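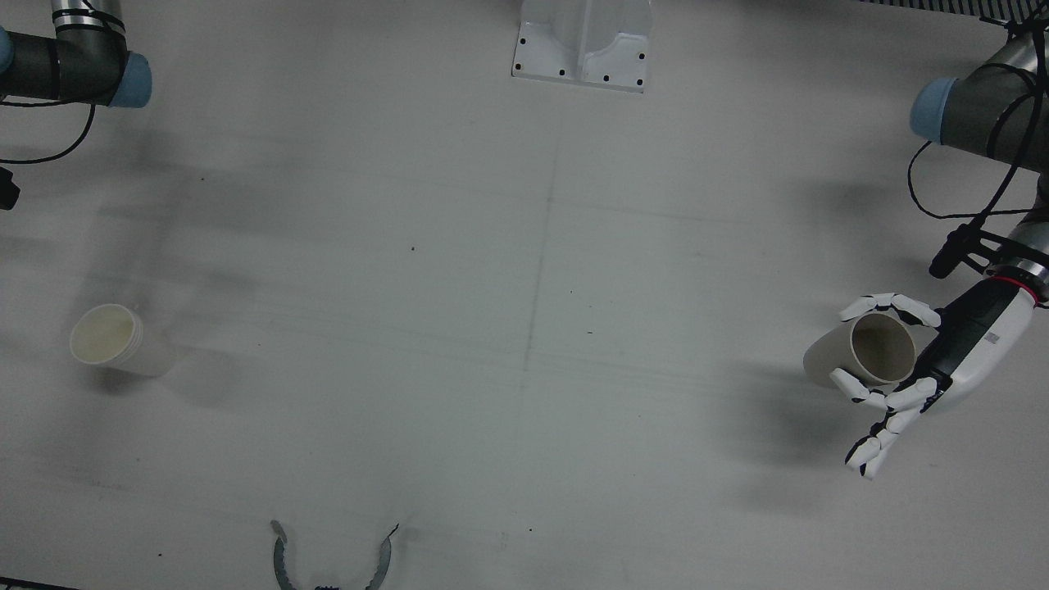 Home | Programs | News | Events | Contact

News Release — Student Projects, Robotics

Grirncombe Robotics Club Posts Its Cup-Handling Results and Asks Readers Not to Make Too Much of Them

GRIRNCOMBE, July 7, 2026 — The student robotics club at Grirncombe Technical School today released the log from its spring project, in which a two-armed robot was asked to pick up, hold and pass paper and plastic cups. The club recorded 2,741 attempts. By its own scoring, 1,352 of them were good.

That is a little less than half. The club would like this stated early, because a flyer put out for the school's open house in April called the project "a robot that can clear your table." It can't. It has never cleared anybody's table, and the students who built the software would prefer that the flyer no longer be quoted.

"I wrote to the school office about that flyer twice," said Svenja Ortner, who led the project. "A cup weighs almost nothing and it bends when you squeeze it. We spent a whole term on that one problem and we got it right less than half the time. I think that's worth telling people. I don't think it's worth a slogan."

The project, named Toom, was the work of 14 students. They did not build the arms or the hands. What they wrote is the part that decides where the fingers go and when they close, along with the scoring rules and the log. The students met after classes, and the first weeks went mostly to arguing over what should count as a good attempt.

Those rules are stricter than the ones the club started with. Under the first version, any attempt that ended with a cup off the table was scored as good, crushed or not. Pirmin Zaugg, the student in charge of the log, threw that version out and scored all the early attempts again. The total dropped and some members were unhappy about it.

"You can get a very nice number if you let yourself count a flattened cup," Zaugg said. "I didn't want to stand in front of a judge and explain that."

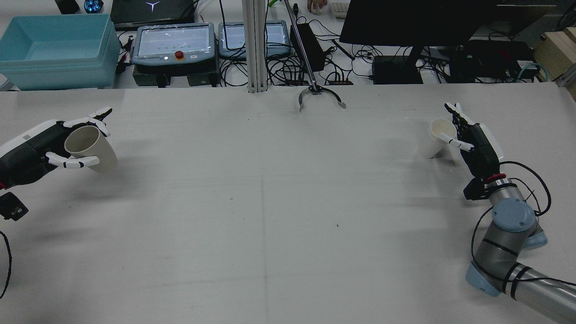 A paper cup in each robotic hand during work on Project Toom.

Toom was entered in the Kusa student competition this spring and placed fourth in the handling category. The club does not consider this a strong result and has not been able to find out how the teams ahead of it scored their own attempts. It has asked the organizers to require full logs from every entry next year. No answer had come by the time of this release.

The school's own staff are split on what the project shows. Gion Eder, who teaches physics and advises the club, says he remains doubtful that two hands shaped like a person's are the right tool for cups at all.

"I have asked the students every few weeks why it needs fingers," Eder said. "I've had four answers and I believed one of them. A simple pair of jaws might do as well for a lot less trouble. They haven't tested that properly, and until they do I'd be careful with any claim about hands."

Ortner agrees that the comparison is missing. It is the first item on the club's list for the fall, ahead of any work on speed. The second item is cups with something in them. Every attempt in the log was scored with an empty cup, and the club makes no claim about full ones.

What the log does support, in the club's view, is narrow. Cups that start out lying on their sides were harder than cups that start out standing. Passing a cup from one hand to the other failed more often than either hand holding one alone. The club has no good explanation yet for a run of poor results late in the project and has left those attempts in the total.

The full log, the scoring rules and the early version of the rules can be requested from the club by any school or student team. Teams that find mistakes are asked to send them in.

Contact: Mirjam Oberholzer, Student Projects Office, Grirncombe Technical School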